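Ticket 1455
Product: Agbeko garment care
Category: Colour and finish / surface marking
Opened by: Yung-ching Mak
Assigned to: Adwoa Essien
Opened: October 29, 2018
Status: Closed, workaround accepted

Reported problem
Customer reports olive-coloured lint on a light quilted bedspread after folding laundry on it. The lint collects in the stitching and around the buttons. Bedspread was purchased in May and has been washed twice. Customer suspects the Konden detergent.

Initial questions sent
Which garments were in the load, which cycle was used, and whether the lint appears on all folded items or on one side of the bed only.

Customer reply
Mixed load, jeans and tops, 11 items. Zotonance washer, normal cycle, then tumble dried. Lint is worst in the middle of the bed, where the hooded tops get folded. The stack at the far end leaves no marks. Photo attached.

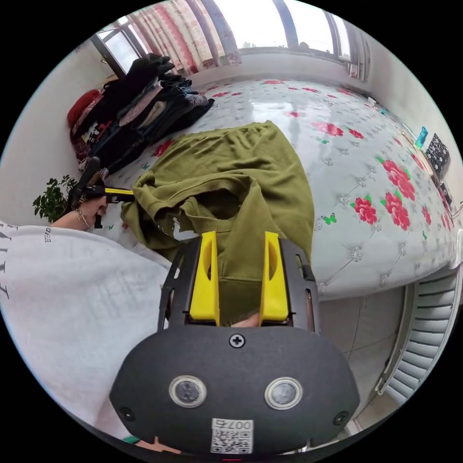
Attachment 1: Olive-green sweatshirt on the rose-print bedspread, crumpled. Folded stack at far left.

Assessment (A. Essien)
Detergent ruled out. Residue from Konden dries white and brushes off as powder. Coloured lint matching one garment points to shedding from that garment, most likely a brushed inner face. A hood takes more handling than a plain neckline, so more fibre is released at that spot.

Steps advised
1. Turn the sweatshirt inside out and wash it separately, cold, gentle cycle.
2. Clean the dryer filter before and after.
3. Shake the garment outdoors before folding.
4. Lay a plain cotton sheet over the bedspread while sorting.
5. Lift existing lint with a Flomska roller, working along the stitching. Do not use a stiff brush on the glossy finish.

Follow-up
Customer completed steps 1 to 4 over two loads. Lint on the sheet only, none on the bedspread. Some fibre still caught under the buttons; customer will pick it out with tweezers. Linked to ticket 165 (same symptom, navy fleece).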